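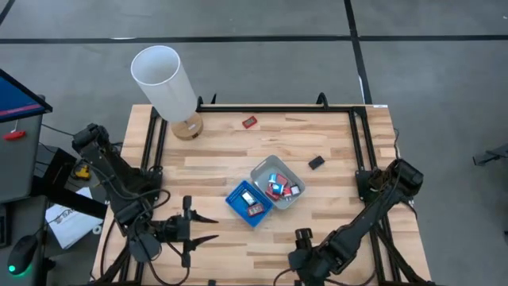
Figure 1. The two-arm table with the gray bin and the blue basket, left gripper open.

Sorting From a Messy Bin: Does It Help to Vary the Start?
Kerkutura project, final report

What we wanted to know

Our policy learns to move small items between two containers by copying people who drive the arms by hand. In February it did great on the layouts it had seen and fell apart as soon as we turned a container a little. So we asked a simple question: if every demonstration starts from a different layout, do we need fewer of them?

Method

We recorded 2,488 demonstrations and split them into two sets. In the Pridstead set, the containers went back to the same spot each time. In the Nistor set, we moved and rotated both before every run and reshuffled the pile. Training settings were the same for both. We then tested each policy on 10 layouts that neither had seen, and a run only counted if the item ended up inside the basket and the gripper let go of it.

Results

The Nistor policy finished 7 of the 10 layouts. The Pridstead policy finished 2. We were thrilled — we had expected a gap, but a much smaller one!

Most of the failed runs came from thin items lying flat against the bin wall, where the fingers had no room to get around them. Gimov, our script for replaying failures, made these easy to find.

Next steps

Ten layouts is a small test, so we want to repeat it with more. We would also love to try handing items from one arm to the other.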